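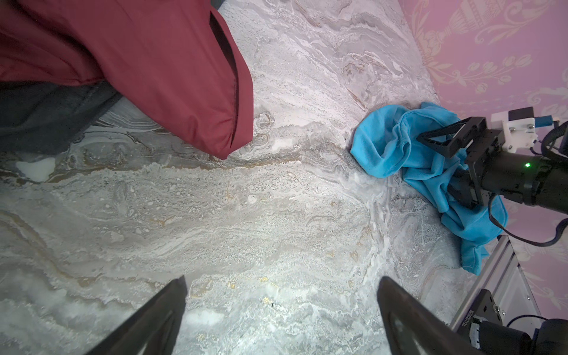 Category: Home & Laundry | Small Spaces

Folding on stone: a Britville mender on jackets, fleece and the right table

July – by the Plindurness Post home desk

She has run a mending and laundry counter in Britville for 31 years, and she asked us to leave her name out because she has enough work already. Last year the shop took in 3,536 pieces. Of those, 529 were jackets.

"Jackets are slow," she said. "People think it's the shirts. A shirt you can fold half asleep."

She folds on marble, a gray and white slab from a bakery in Arness that was closing. It cost her $715 delivered, and two of the delivery men refused to take it up the back step. She had used a pine table before that, and it snagged.

"Fleece catches on everything," she said. "On stone it slides. Shell fabric slides too, sometimes right onto the floor, so I lay the fleece down first and put the slippery one on top."

Her method for a padded jacket is short. Zip it, turn it face down, bring the sleeves in straight, then fold from the hem. She doesn't press the air out until the last fold – "otherwise it just fills up again while you're busy with the sleeves."

Small cloths go in their own pile, by color. She keeps a bright one near the edge for wiping down between customers, and washes it every evening at six.

Does the marble stain? "Coffee, yes. Red dye, once, from a wet scarf. I tried the Brouwer stone soap and it came out on the second go."

We asked what she would tell someone folding at home on a kitchen counter. She thought about it for a bit.

"Dry it first. Really dry it. And empty the pockets. I found a whole boiled egg in June."

Tagged: laundry, folding, outerwear, countertops

Get our home pages by email every month. Enter your address to sign up. You can unsubscribe at any time.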